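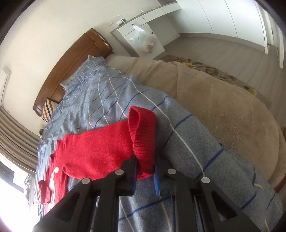 4. Comparing jaw linings on soft garments

Use this section when you have two hand-held grippers with different linings and must decide which one to keep for cloth work. The Anness gripper is delivered with blue strips on the inner faces of the jaws. The Nandura lining set is sold separately and is harder to the touch. Both fit the same jaws, so the comparison can be made with one tool if you have only one.

The section assumes that you have finished section 3 (mounting the camera and checking the trigger travel). If the jaws do not close evenly, go back to 3.4 before you continue.

4.1 What you need

One hand-held gripper with camera, battery charged
Both lining sets
A knitted sweater with ribbed cuffs
A bed or other soft surface with a blanket on it
The Eskildsen recording program, version 2 or later
The trial sheet from the back of this manual, one copy for each lining

A sweater is the recommended garment for the first trial. The sleeve end is a good gripping place, and the ribs of the cuff show clearly in the recording if the cloth begins to slide. T-shirts and thin blouses should come later, when you know how the lining behaves.

Note: A blanket with a plaid or checked pattern is useful under the garment. When the jaws drag the blanket together with the sleeve, the lines of the pattern bend and you see the fault at once on the screen.

4.2 Preparing the place

1. Spread the blanket over the bed. It does not need to be perfectly smooth, but pull out large folds in the part where you will grip.

2. Lay the sweater on the blanket with one sleeve stretched out toward the middle of the bed. The body of the sweater may stay bunched. Do not fold it.

3. Let the cuff stand up a little from the blanket, so that one jaw can pass on each side of it.

4. Look at the light. Daylight from a window is enough for this trial. A very bright window at the side of the view can lose its details, and this is acceptable as long as the cuff and both jaws remain clear.

5. Start the recording program and open the live view. Both jaw tips must be visible, and also the outer arms of the linkage on both sides.

Caution: Remove pins, brooches and loose threads from the garment before the trial. A thread that is caught in the linkage must be taken out with the power off. Never pull it while the jaws are moving.

4.3 Making the approach

6. Hold the gripper with the jaws open and pointing away from you. Keep your free hand behind the pivots at all times.

7. Move toward the cuff slowly. The whole approach should take 3 seconds or longer.

8. Stop when the sleeve end is between the jaws. It is normal that the tip of one jaw presses into the fabric before the other jaw has contact. With knitted cloth this is difficult to avoid, and it does not spoil the trial.

9. Check the live view again. If only the tip of a jaw is beside the cloth and the strip behind it is free, go forward a little more. The strip must meet the fabric, otherwise you are testing the bare tip.

10. Close the jaws with an even pressure on the trigger. Do not squeeze harder at the end.

11. Lift straight up until the cuff is free of the blanket, hold, and then lower it again.

12. Open the jaws completely before you move back. If you move back with the jaws half open, the lining pulls the ribs and the next grip will be different from this one.

13. Write the result on the trial sheet: held, slid, or lost. Add "B" if the blanket came up together with the sleeve.

Repeat from step 6 until the sheet is full. Put the sleeve back in the same position each time.

Note: The wide view of the camera makes straight things look curved, for example the edge of a bed or the lines of a plaid blanket. Do not try to correct this by turning the gripper. Judge the angle of the jaws by the linkage: the two outer arms should look nearly the same size.

4.4 Changing the lining

14. Switch the gripper off and wait until the indicator light goes out.

15. Lift the lower end of each strip with a fingernail and peel it toward the tip. Do not use a knife.

16. Clean the jaw faces with a dry cloth. Remains of glue make the new strip sit higher, and then the jaws do not meet.

17. Press the new strips on, beginning from the tip. Wait one hour before you use the gripper.

18. Close and open the jaws ten times without a garment, then repeat 4.3 with a new trial sheet.

Caution: Never mix linings, with one kind on the left jaw and another on the right. The garment will turn in the grip and the result says nothing about either lining.

4.5 Reading the results

Compare the sheets line by line. One lost grip on a full sheet is usually a mistake of the hand. If there are several, look at the recordings before you blame the lining – very often the approach was too high and the jaws took only the outermost ribs.

In our own trials the soft lining held ribbed cuffs better, and the hard lining was easier to release. For hems and flat cloth the difference was small. We changed the soft strips after more than 1,000 grips, when the surface had become shiny at the tips.

If you plan to move the same jaws to a Jevell arm later, keep your sheets. The closing force of the arm is set by number, and section 7 explains how to find a starting value from the hand-held trials.

4.6 Common problems

The cuff curls under when the jaws close.
Lower the gripper before closing, so that the jaws reach the bottom of the cuff. A small curl is harmless.

The blanket is lifted with the sleeve.
The tips are too low. Raise the gripper slightly and try again.

One strip looks darker than the other on the screen.
Usually it is only the shade from the jaw or the cloth. Turn the gripper toward the light and compare again before you order new strips.

Section revised 1/28/22, Gunnlaugur Vídalín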